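Thu 20 September

The question of who should be responsible for the electrical supply at a workbench has returned to the agenda at Kornby, and it deserves a fuller answer than it has received so far. The position taken in this essay is that fixed, labeled isolation at every bench should be standard in light workshops and laboratories, and that the continued reliance on extension leads is a false economy.

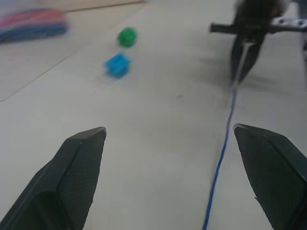
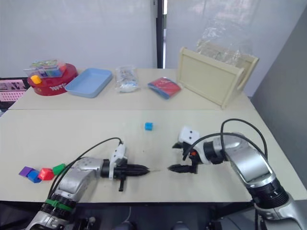

## The case for fixed supply

Most benches in use today were furnished before anyone knew what would be plugged into them. The usual response is a multi-outlet strip, then a second strip fed from the first. Each addition is small and each is approved, if it is approved at all, on its own merits. The circuit behind them is seldom reviewed as a whole.

A fixed isolation transformer with its own breaker changes the terms of that arrangement. The rating is printed on the enclosure. A person who wishes to connect a further load can read it, add up what is already connected, and reach a decision. At the Drolley site, where 40 benches were converted last December, supervisors report that requests for new equipment now arrive with the load stated, a practice that years of written reminders had failed to establish.

The objection most often raised is cost. Jastasico quoted $566 for each enclosed unit, and $900 with mounting and a certified connection. These are not trivial sums for a small institution. They should be set, however, against the price of repeated inspections, replacement leads, and hours lost when one overloaded strip takes down a whole row. Budgets tend to record the first figure in a single line and scatter the others across several departments -- and so the comparison is rarely made.

## Where the objections have force

A second objection is harder to dismiss. Fixed supply assumes that the furniture will stay where it is. Many rooms are rearranged every term, and a wall unit serving a bench that has moved to the other side of the room is of little use. The Kun annex met this difficulty with floor-standing units, which are heavier and take up space, but which can be moved by an electrician in a morning. That solution will not suit every building. It does show that flexibility and proper protection can be had together.

It has also been argued that modern equipment already contains its own power supply and needs no further isolation. This is true of a good deal of it. It is not true of older hand tools, soldering stations, and test gear built in house, and a policy must cover the bench as it is used over its whole life.

## What should be adopted

The draft standard now before Kornby runs to 98 clauses, and few people outside the facilities office will read them all. A shorter text would serve better. It should require a continuous rating suited to the bench, a clear label facing the user, an accessible means of disconnection, and a named person to approve changes. Short-time ratings should be stated separately, as they are too often mistaken for the continuous figure.

Existing rooms could be converted as they come due for rewiring. New rooms should comply from the day they open, and the cost of the units should be carried in the building budget.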